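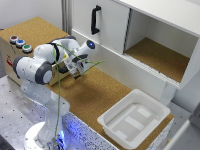 September 10, 2026

Kararden print, reels one thru five on the bench all morning. Reel 2 is the bad one. Shrinkage worse than the leader suggested, perfs chewed on the sound side for most of the saloon section. Repaired what would hold tape, marked the rest. Going to need the slow gate for it, not the fast one. Do NOT let anybody put this through the fast one.

Title card finally readable after cleaning. It's "Tijani" and nothing else, no "The Ride of" in front of it like the old catalog sheet has. So the sheet was typed from a poster or from someone's memory. Fix the entry, keep the long title as an alternate so people searching the old way still land on it.

Running time. Sheet says 100 minutes. No way, going by footage. Either the sheet is for a longer cut or somebody liked round numbers. Missing stuff, if it is missing, would have to be between the stage holdup and the trial, becuase the brother is alive in one and already buried in the other and people talk about the funeral like we all went. Could also just be the script. These outfits shot fast and dropped pages when the light went.

Looked at the holdup again on the viewer. Better than I remembered. Whole thing plays from up on the rocks, hardly any cutting, you see the coach come the long way round and you know where it's going to stop before the driver does. Then the next reel is two men in a room explaining the plot to each other. Same director supposedly?? Kelechi thinks second unit did the rocks and I'm coming round to that. Grain is different too, but that could be the printing, don't lean on it.

Splices: counted them on reel four only, 21, most of them old cement and neat. Two are tape and awful, yellow, oozing. Redid both. Lost one frame at the second, noted on the card. The frame is in the envelope with the reel.

Sound. Optical track is OK on one, three, five. Four has a thump where the sheriff comes through the door, assumed it was a splice, it isn't, it's printed in. Leave it alone in the transfer. Reel 2 we'll see. If the track is too far gone we could borrow from the Proltitik copy, which is a TV print and soft as butter but was complete when I last had it out in April. Kelechi Uzor has the loan paperwork for that, ask her before writing to them again, I think she alreday did.

Color: this print has gone pink like all of them from that batch. Night scenes are basically raspberry. Reel five less bad, maybe stored apart. Kelechi wants to grade off reel five and pull the others toward it. Fine for exteriors. Not sure for the saloon, there's no saloon in five to match to, only the burnt one.

Brustex cleaner running low, one can left plus whatever's in the open one. Smells stronger than the last lot. Fan on. Order more before the serial comes in or we're stuck.

Vinegar strips: one, three and five fine. Two has started to turn. Four borderline, put a fresh strip in and check it again before I write anything down as a result. Moved 2 to the cold shelf away from the others, new can, vented.

Small thing for the notes that go out with the screening: the villain's horse changes between shots in the last chase. Blaze on the face, then no blaze, then blaze. Somebody will ask. Also the hotel clerk and the hanging judge are the same actor with a mustache on, uncredited both times as far as I can make out from the end card.

To do
slow gate for 2, test on the tail leader first
fix title, add alternate
ask Kelechi re Proltitik loan
cleaner
recheck strip on 4
footage on all five reels again, my sum for three looks off

Reel three is still out on the rewind, tails out. Don't wind it back.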